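Videll Fold-Away Wardrobe System
Set-up Guide, Section 4: Folding and Storing Trousers and Jeans

By now your Videll drawers are built, levelled and pushed home, and the best bit can start — filling them! This section covers trousers of every sort, with jeans getting most of the space as they are the bulkiest thing most people own in any number. If you have skipped Section 3 (Fitting the Drawer Dividers), go back and do it first. The folds below are sized to the divider slots and look a bit lost without them.

4.1 What you need

A bed, or a clear table at least as long as your longest pair
The folding card from the Videll accessory bag (300 mm wide)
The drawer with the blue sticker, which is the deep one

A made bed is our favourite place to work. It is a good height, it gives a little under your hands, and you can stack finished pairs at the pillow end as you go.

4.2 Before you fold

1. Empty all the pockets, including the small one at the front. Tissues are the usual culprit.
2. Take off any belt and store it separately (see Section 6).
3. Check that the jeans are fully dry at the waistband and along the inside seams. Thick denim holds damp there long after the legs feel ready.

Caution: Do not store damp denim in a closed drawer. The dye can mark the drawer liner, and the liner cannot be bleached.

4.3 Laying out

1. Drop the jeans on the bed and spread them loosely. Don't try to be neat yet.
2. Find the waistband and look for twists in the legs. Turn each leg at the hem until the side seam runs straight.
3. Close the zip and fasten the button. An open zip makes a lump in the middle of the fold, and it can catch on the pair next door.
4. Tuck in any labels that have flipped out at the waist.
5. Smooth the pockets flat with the side of your hand, working from the waistband down to the hems.
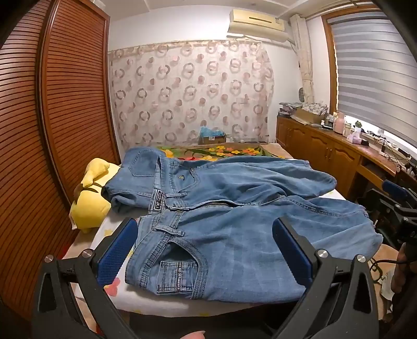 Fig. 4.1 Jeans spread on the bed at step 1, with the legs still twisted and the zip partly open.

4.4 The Videll fold

1. Lay one leg on top of the other so the back pockets face outwards. Line up the hems.
2. The seat will stick out in a point. Fold it in, so that you have one long, straight-sided strip.
3. Bring the hems up towards the waistband, stopping a hand's width short.
4. Place the folding card across the strip and fold into thirds around it. Slide the card out.
5. Stand the bundle on its folded edge. If it stays up by itself, you've done it!

Note: Very stretchy jeans may flop over at step 5. Fold them in quarters and put them between two stiffer pairs.

Your first pair will feel slow. By the fourth or fifth your hands know the way, and it becomes a really satisfying job — put some music on and do the lot.

4.5 Filling the drawer

1. Start at the back and stand the bundles upright, folded edge on top.
2. Put dark denim on the left and light denim on the right, so you can find a pair at a glance.
3. Leave a gap of 64 mm at the front for your fingers.

Short drawers (400 mm) take one row. Long drawers (958 mm) take one row of jeans with room at the end for shorts or leggings.

Caution: Do not press down on the bundles to make more fit. Overfilling bows the drawer base and strains the runners. Move spare pairs to the shelf unit.

For linen trousers and anything with a pressed crease, use the hanging rail and turn to Section 5.

Videll set-up guide, revised 2022-12-22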